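拉克洛开放日

拉克洛开放日（Raklow Open Day）是加赛德机器人工坊每年三月举办的公众参观活动，以仿真环境中的机械臂操作演示为主要内容。活动最初名为“技术交流会”，首届到场2人，其中一人走错了楼。改名之后情况好转，目前每场限额50人，通常能坐满，前提是茶点照常供应。

沿革

活动由工程师哈尔瓦德·尼贝里（Halvard Nyberg）发起。他原想展出实体机械臂，但展厅所在的诺利楼（Nolley）电梯载重有限，楼梯又拐得很急，方案在搬运报价送达当天告终。此后演示全部改在仿真中进行，由投影播出。主办方在历年简介中将此称为“战略转型”。

演示内容

上午的导览由格莱尼丝·拉德（Glenys Rudd）主持，介绍仿真房间的搭建、物体模型的来源以及夹爪的接近路径。午后为现场操作，同一张桌子会从不同视角投到幕布上。核心项目俗称“螺旋题”，即让机械臂靠近一件细杆拼成的双螺旋模型，并避开周围的杯子和瓶子。该模型几乎全是空隙，对抓取规划极不友好，据说正是因此入选。 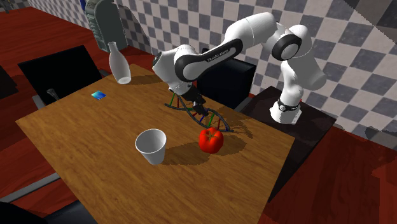
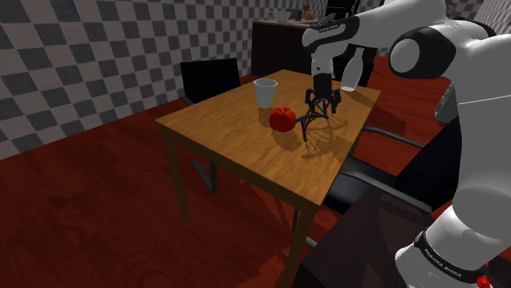
木桌上方的机械臂与夹爪，两个视角。

操作环节之后是提问时间，原定二十分钟，从未按时结束。最常见的问题是机械臂会不会做饭，标准答复为“目前不会”，这一措辞沿用至今，未见修订。另一类问题涉及仿真与现实的差距，尼贝里一般会从摩擦系数讲起，听众则一般会从后门离开。拉德后来把这一部分移到茶歇之后，留座率有所改善。

布拉多加场

布拉多加场（Bradow Session）面向中学生，分3个时段，参加者可自行调整夹爪的下降角度，再观看仿真结果。规则禁止把机械臂的目标点设在地板以下，这条规则是在第一个时段进行到一半时写上去的。表现最好的一组可为下一年的物体命名，因此桌上的白杯在工坊内部文件中一直叫“校长”。

评价

当地通讯曾称该活动“安静而有教益”，主办方将前两个字从宣传页上删去。批评意见集中在投影亮度与座椅上。工坊为此拨出2000元经费，更换了投影灯泡，座椅问题列入下一年度议程，已连续列入数年。

参见：诺利楼；机械臂抓取规划；加赛德机器人工坊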